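I've been meaning to write up Skandance since September and kept putting it off, mostly because my feet hurt and then because I got busy. So, Skandance! If you've never been, it's a folk dance and live music weekend up at Clundidis, and it's the one event I will rearrange my whole fall for.

We got there just before 4pm, which left enough time to find parking behind the old feed store and eat a frankly enormous plate of meatballs before the first set. Tickets were $14 at the door and that covered both halls, the big one with the sprung floor and the little upstairs room where the fiddle players hang out. I paid another 3 bucks for a program and then left it on a bench. Same as last year.

The opening band was Hirvonen, four siblings and a cousin, all playing like they were late for something. They did 90 minutes without a break and I danced maybe two thirds of it (the polkas, mostly, since I still can't turn the right way in a hambo). Maëlys Marchal called the beginner sets and she was so patient with us. I went left when everybody else went right, more than once, and she just laughed and started the count over.

Upstairs was calmer. Victor Muli had brought his accordion and was trading tunes with Hidayah, who I only knew from the potluck last spring and had no idea she could play like that. There was one slow waltz I'd love to know the name of. If you were in the room, please email me!
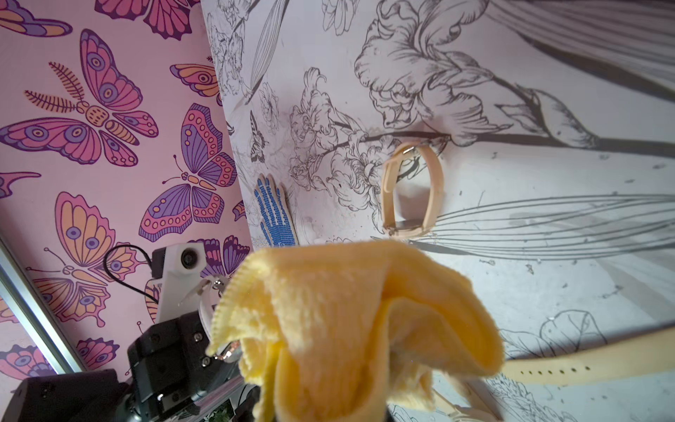
Sturach Folk Dance Club, Social and Outings Team

Attendance was up again, by the way. They read it out from the stage before the last set: 2,356 people over the whole weekend, and the cheer was so loud the caller had to wait.

If you're thinking of going next time, bring two pairs of shoes and a water bottle, and eat early, as the food line gets silly after six. We've got room in the carpool for a couple more. Thierry is driving one car and I'm driving the other, so leave a comment if you want a seat and tell me where you'd need picking up.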